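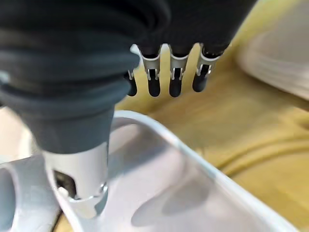

4. Setting up lookup counts

Tureck records each time a reader opens an entry in the online dictionary. Counts are off when the program is first installed.

1. Sign in as an editor and open Entries, then Counting.
2. Set the counting period. The default is 18 days.
3. Enter the floor. Headwords with fewer lookups than this are left out of the ranked list. The Onsri edition uses 170.
4. Select Save. Counting starts at the next full hour.

Note: Inflected forms are added to the headword. A lookup of "ran" counts toward "run" — unless "ran" has its own entry.
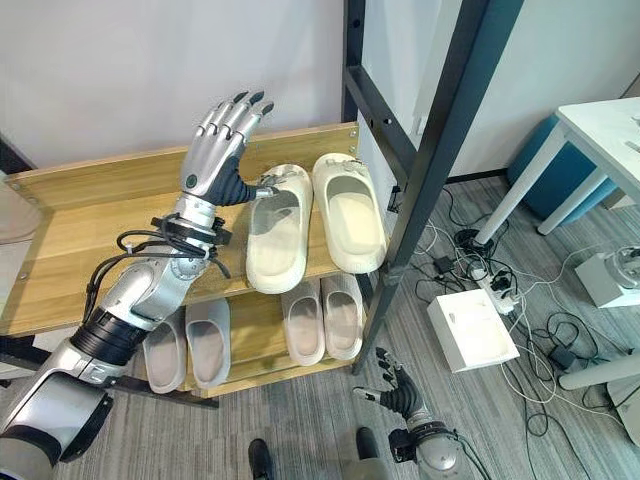

Lleucu Prothero asks whether a misspelled search counts. It does if the reader selects one of the suggested entries; a search left on the suggestion page is stored under Failed Searches.

4.1 Excluding a headword

1. Open the ranked list and select the headword.
2. Choose Exclude, then enter a reason of up to 795 characters.
3. Select Rebuild List.

Caution: Rebuilding replaces the current list. Export it first if the old ranking has been cited in print. 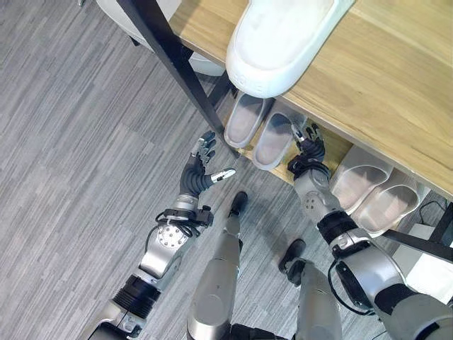 Excluded headwords keep their counts and can be restored from the same menu. Spelling variants must be excluded one at a time.

4.2 Merging two editions

1. Load the Vavetti file as the base edition.
2. Load the second edition and select Match by Sense.
3. Review the unmatched entries. Version 2231 lists them by part of speech.
4. Select Merge. 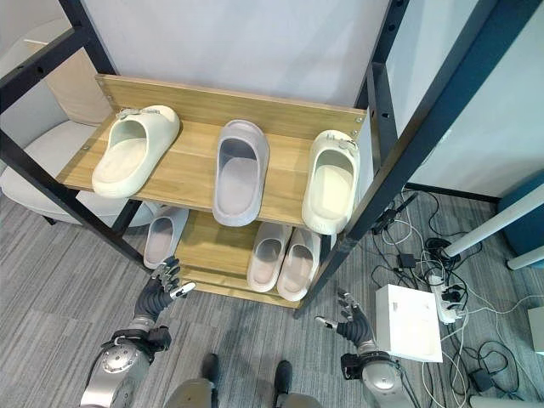
Encarnación Echevarría reports that homographs such as "bass" were merged under one count when the sense numbers were missing. Add sense numbers to both files before step 2, or choose Match by Hand.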